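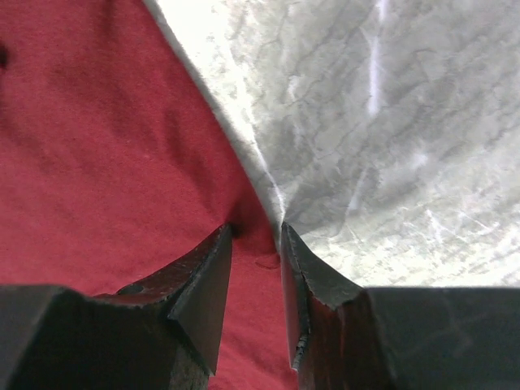
**Subject:** Linen order totals do not match delivery notes, Groltetstead site
**Status:** Resolved, under observation
**Raised by:** Chrysoula Karamanlidis, Housekeeping Office
**Assigned to:** Lino Bortolotti, Systems Support

**Reported fault**

The Housekeeping Office reports that table linen orders placed through the Bemon ordering screen are confirmed at one quantity and delivered at another. An order for 24 red cloths was confirmed correctly on screen, but the delivery note from Bodutov showed two. White napkins on the same order were not affected.

**Log**

09:15 — Ticket accepted. Copies of the order and the delivery note requested from the reporting office.

10:40 — Both documents received. The order left our system with the correct quantity. The supplier's acknowledgement already carries the lower figure.

11:20 — Item record examined. The coloured cloths are set up as "pack", with a pack size of 12. The napkins are set up as "each". The supplier's list was changed in January and our item records were not updated at that time.

13:05 — Seven further item records found with the same setting. Ms Karamanlidis was asked to confirm the correct unit for each before any change was made.

14:30 — Confirmation received. All affected records changed to "each". Test order sent to Bodutov and acknowledged at the full quantity.

**Action required from the reporting office**

Please check the acknowledgement against the order for the next two deliveries, and reply to this ticket if the figures differ. Orders already placed for the Björklund dining room have not been altered — these must be cancelled and entered again by the office.

The ticket will remain open until the second delivery note has been attached.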